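Garboard seam weeping after relaunch, do I haul again?

carvel_kev
Posts: 300
Right so she went back in at the start of August after the winter refit. 28 footer, carvel, celery top on spotted gum frames. Sat in the slings overnight like you're meant to, took up pretty well everywhere except the port garboard from the mast step aft. Bilge pump was cycling every hour, now it's down to every four or so. Seams were raked, recaulked with cotton and payed with Starna below the waterline, first time I've used it, always used red lead putty before.

Do I leave it or haul her again? Yard wants 600 for a lift and hold and I've already spent the kids inheritance.

tillerman_dave
How long's she been in?

carvel_kev
Nine days.

tillerman_dave
Leave it. Mine took three weeks one year after a dry summer on the hard. Every four hours is nothing. Just don't go away for the weekend without shore power on the pump.

mudberth
Disagree with Dave. Everything else took up in a night and the garboard hasn't after nine days, that's telling you something. Either the cotton's not in hard or the rabbet's soft. What did the rabbet look like when you had it open??

carvel_kev
Rabbet looked ok. Bit dark near the step. Spike went in maybe 2 mm and stopped. Didn't think much of it.

mudberth
Hmm. Dark next to a mast step on an old boat with iron floors. I'd want to know about the floors and the keel bolts before I blamed the caulking. When were the bolts last drawn?

carvel_kev
Before my time. Previous owner was Benjamín Durán, lovely old fella, he had a folder of receipts but it starts after the engine went in and there's no bolts in it.

Halyard_Jen
Oh I know that boat! Used to be on the swing moorings round past the slip, green topsides? Benjamín raced her two handed with his brother for years. She was always a bit wet forward of the engine if I remember, he used to say she was "breathing". So maybe she's just always done it.

carvel_kev
That's the one Jen. Cream topsides now. Sorry.

Halyard_Jen
Sacrilege

oakum_pete
Re the Starna. I've used it twice and it's fine stuff but it wants a primed seam. Did you prime? If you went onto bare timber it lets go when the plank moves, and then you've just got your cotton holding the water out, so a slow weep is exactly what you'd get

carvel_kev
Primed most of it. Ran out near the end. The end was port side.

oakum_pete
Well there you go mate

tillerman_dave
Primer doesn't stop a boat leaking, cotton does. Compound is only there to protect the cotton and keep it fair. If the cotton was driven properly it'd be tight with nothing over it at all. People have been sold a lot of goop in tubs.

oakum_pete
Didn't say it stops it. Said it lets go. Then the cotton gets wet both sides and works. Seen it.

mudberth
You're both arguing about the wrong bit of the boat.

carvel_kev
Ok update cause it's raining and I'm not going down there. Had the floorboards up last night and dried it out with a sponge, sat there with a torch. Water's coming in at one spot for sure, just aft of the step, and then it runs along so it looks worse than it is. There's maybe a second spot but could be the same water. Number two keel bolt nut has a weepy rusty look around the washer. Tasted it. Salt.

Spent the arvo doing the stuff I could do under cover, winch pawls and springs, washing parts etc.
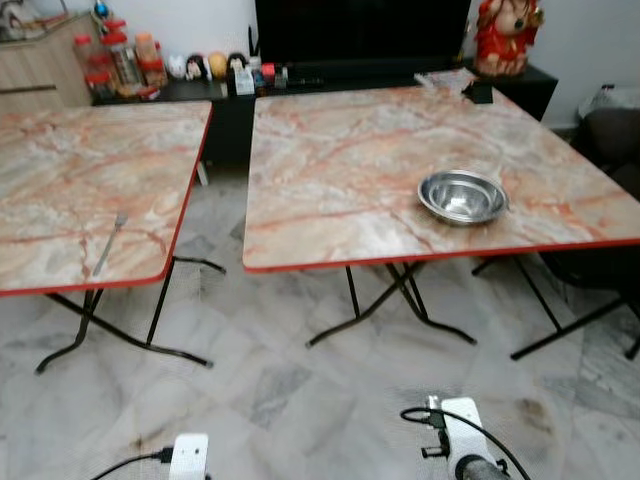

the bowl and the folding tables, refit HQ

mudberth
That washer is your leak. Or half of it anyway. Water comes up the bolt hole and gets out wherever it can. You can try a wrap of cotton and bedding under the washer afloat to slow it but you need to draw the bolt to know.

Halyard_Jen
Are they the tables off the club auction? I bid on those!!

carvel_kev
No idea Jen, came from the brother in law. They fold flat, best thing in the house.

tillerman_dave
Back on topic. If he draws a bolt afloat he'll be swimming. So that's a haul out whichever way you cut it. But not NOW. Monitor it, get through the season, do the bolts next winter when she's out anyway.

mudberth
And if the bolt's waisted down to pencil thickness and he gets caught in a decent blow? Nope. Bolts first, sail second.

tillerman_dave
One bolt out of how many though. Keels don't fall off because one is a bit rusty.

mudberth
If one's gone the rest were put in the same year out of the same bar. Not arguing it again, we did this on the Folkboat thread

oakum_pete
Middle ground. You can get them x-rayed in place. Bloke who does it round our way charged me 300 for the whole keel, came with the gear on a trolley, took a morning. Has to be on the hard tho. Still cheaper than drawing the lot for nothing.

carvel_kev
So 600 lift plus 300 x-ray. Plus whatever he finds. Great

grinditer_fan
Bit late but if you do end up raking that seam again do it by hand. I had a Grinditer with the narrow blade and took the edge off a garboard in half a second. Had to put a graving piece in. Love the tool, wouldn't let it near a seam again.

oakum_pete
Bent file handle, sharpen the tang, done. My hook cost me nothing.

carvel_kev
Hand raked it last time, will again. Anyone got a view on bolt material if they do need replacing? Yard manager says bronze, I thought you don't mix bronze with an iron keel.

mudberth
Iron keel = galvanised or plain wrought if you can find it. Don't put bronze thru iron. Dimitrov still make up galv bolts to a pattern, send them an old one and they'll match the head. Slow but good. Eltetex do the bedding compound I use under the washers, the grey one not the white.

tillerman_dave
Agree on galv. See we can agree

Halyard_Jen
Kev did you check the stern gland too? Silly question but mine was dripping and I blamed the planks for a month.

carvel_kev
Checked, bit of a drip, normal. Runs forward into the same sump tho so some of the pump count is probaly that.

tillerman_dave
Ha. So what's the pump actually doing from the planks

carvel_kev
Dunno yet. Going to put a dam of plasticine across behind the gland tomorrow and count again. If it's down to twice a day I might hold off till the yard's quiet, they do lifts cheaper end of season. If it's still every four she's coming out.

mudberth
Photograph that nut while you've got the boards up. And don't wind it tighter!! If it's waisted you'll snap it.

carvel_kev
Wasn't going to

carvel_kev
Ok was going to. Won't now. Will report back after tomorrow's high water.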